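Home Getting started Cell setup FAQ Downloads Contact

Nigam tube cell: frequently asked questions

What is the Nigam cell?

Nigam is our simulated tube-handling cell: one arm, one two-fingered gripper, a table and a set of racks. We use it at Atolstead to try out pick and place routines, and I think it's the nicest thing on our server. You can load it, break it thoroughly, reload it and be back at work before the kettle boils.

What do I need before I load it?

The Fendow scene loader and the Vumetside rack models. Install Fendow first, then unpack the racks into its asset folder. The complete download is 472 MB, so plan for that if you're working from home on a slow connection.

How should the table be laid out?

Start with the mat, centred on the tabletop with a border of bare wood left showing. The tray comes next, and the four cream racks stand in a row on it with their front numbers running 4, 3, 2, 1 from left to right. Yes, everybody expects them the other way around! The routines look racks up by number, so if you swap two to tidy the order, the arm will go to the wrong one with complete confidence.

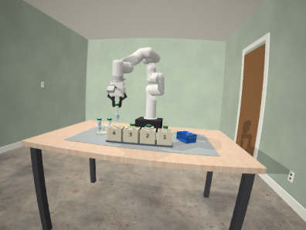

Once the row is in, add the blue rack to the right of rack 1. It sits at an angle and should stay at an angle. Its pose is saved in the layout file, and squaring it up by eye is the most common way people lose their calibration. The small pale rack goes at the left rear, behind rack 4. Leave a bit of room there, as the fingers spread wider than you'd think when they open.

How do I set the approach height for the blue rack?

Move the arm to the rack at 30 per cent speed and stop it with the fingers open, a little above the caps. Nudge it down in small steps from there. Look at it from the front and then from one side before saving, as a finger that seems well centred from one view can be sitting right over a cap from the other. I still get caught by this now and then, and it's oddly satisfying when the pose finally lines up. 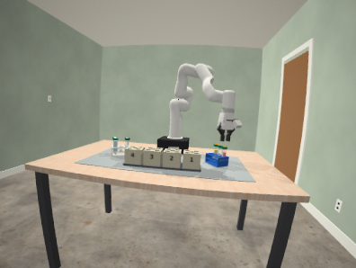

Fingers open above the blue rack, ready for a height check.

Do I have to redo that for every tube?

No, and this is the part I love. Teach one corner of the rack and the opposite corner, and the cell works out the positions in between. Do redo it if you've moved the rack, changed the fingertips or updated the Vumetside models.

The tube slips when the arm lifts. What should I check?

Check the grip point first. You want the fingers on the cap, and both of them touching it. After that, look at the fingertip friction value in the gripper settings, which has a habit of going back to zero when a layout is copied from an older version. The lift speed comes last. Slow it down, try again, and only then start changing the grip force. Too much force makes the tube jitter between the fingers, which looks alarming but does no harm in here.

Why does the gripper view show the rack numbers in different places?

The wells have their own numbers printed on the top faces, and those are separate from the rack numbers on the front. On the racks with a middle well, that one is number 5. There's also a small arrow on the top face, and I use it to confirm which way a rack is turned. If the arrow disagrees with your layout file, fix the file before you run anything.

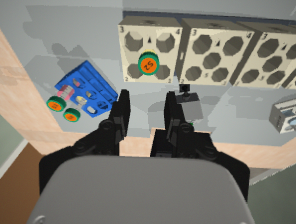
Ivone Godoy
Simulation cell lead, Atolstead

How often does the cell need looking after?

Less than a real bench, more than people assume. The server restarts the cell every 24 hours, at 6 a.m., and puts the racks back to the saved layout. Save your poses before you head off for the night! On Sunday I run the long check, which takes the arm through up to 24 pick positions and writes out any that have drifted. If yours are on the list you'll find a note in your project folder.

The arm stops halfway and reports a joint limit. Is it broken?

Almost certainly fine. It has taken a path that folds the arm too tightly, usually on the way between the left rear rack and the blue one. Add a waypoint high over the middle of the row and send it through that. Please don't widen the joint limits to get around the error - a routine that only runs with the limits off isn't one we can move to the real bench.

Can I add my own racks?

Please do! Copy one of the Vumetside models, change the well spacing and give it a new number. Numbers 1 to 4 are taken. Keep a backup of the original layout, and send me the new file once it has passed a full check so I can add it to the August update.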